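# Keep the filter you can read

Every few months someone on our team proposes replacing the episode filter with a learned one. I have argued against it each time, and I want to set down why in one place so that I can stop repeating it in meetings.

The filter sits between recording and training. Demonstrations come in from hand-held grippers, the tracker recovers a path for each one, and the filter decides which episodes go forward. Ours is called Skirkel. It is 800 lines of Python and it checks dull things: gaps in the timestamps, jumps in the path, jaw widths that fall outside what the hardware can do, two grippers whose clocks have drifted apart. When it rejects an episode it writes down which check failed and at what time.

A learned filter would do better on some of this. We tried one last September, a small network trained on our own accept and reject decisions, and it agreed with our reviewers more often than Skirkel does. I don't dispute that result. What bothered me was the Tuesday after, when a collector asked why 18 of her episodes had been thrown out and the best answer we had was a score.

She needed to know whether to move her lamp, slow down, or send the gripper back. A score doesn't say. Skirkel would have told her that the path jumped by 4 centimeters between two consecutive samples, and she could have opened the video at that moment and looked. 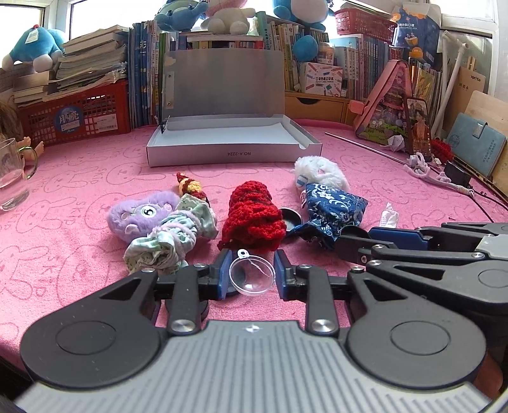

Homes and desks are where this matters most. In a lab you can clear the bench, fix the lighting and run the same task all day. On a real table there are soft shapes, shiny lids, clear plastic and windows, and each of them can upset tracking or segmentation in its own way. If the filter quietly learns that busy tables are risky, it will drop busy tables. The training set gets cleaner and the policy gets worse in exactly the places we wanted it to work. You won't see that in the agreement number, which was computed against reviewers who had the same habit.

The usual reply is that hand-written checks don't scale. I think this is half true. Gwilliam, our planning stack, started as rules and had to be replaced, and the people who did that were right. But a planner has to come up with an answer in situations we never listed. A filter only has to say that something measurable went wrong. The list of measurable things grows slowly. We have added four checks to Skirkel in the past year, and each one came from a specific bad episode that somebody could point to.

There is a fair place for the learned model, and that is sorting. Let it rank the episodes that passed, and send the 130 oddest to a reviewer each week. Gelia, our labeling tool, already has a queue for this. If the model is wrong, a reviewer loses a minute, and the data is still there.

I would hold that line for now. A program that deletes data should be able to say which rule it followed — in a sentence the collector can check against her own recording.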